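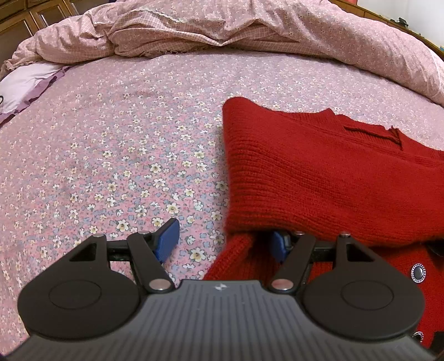

Subject: Re: [Farquharson list] folding the heavy knits

On the question of the sweaters, I've put my answers under the part I'm replying to.

> We have taken in more than 300 knits since September and the shelves
> in the back room are a mess. Some people fold in half, some roll, and
> the ribbed ones keep sliding off the pile. Can we settle on one way?
> Also, does it matter whether they are folded on a bed or a table?
> I do mine on the bed at home and bring them in by the bag.

A bed is fine. I do mine there too, on top of the sheet with the comforter pulled off. The mattress gives a little, so press the knit flat with your hands before each fold.

For ribbed sweaters:

Lay it face down and smooth it from the middle out. Don't pull lengthwise or the ribs open up.

Bring each side in by a third, with the sleeve laid straight down along the body.

Fold the bottom edge up to the middle, then once more to just under the collar. Take hold of a good width of knit when you lift that edge. If you pick it up at one point it bunches and you have to start over.

V-necks get the same folds. Turn the stack so the V faces up and the next person can see what it is without opening it.

Rolling is OK for thin cotton. A thick knit rolled up takes more room than a folded one and comes undone on the shelf.

The Kotine bins hold eight heavy sweaters each if they are folded this way, or six if they are done in half. Bins 255 and up are still empty – please use those first. The Flostitz boxes are too shallow for anything ribbed, so keep them for scarves and hats.

I still need a count from whoever took the two bags of children's cardigans. They aren't on the sheet.

Sorcha Cairns

We use cookies to keep you signed in to the list archive. By continuing to browse you accept our cookie policy. Accept | Manage settings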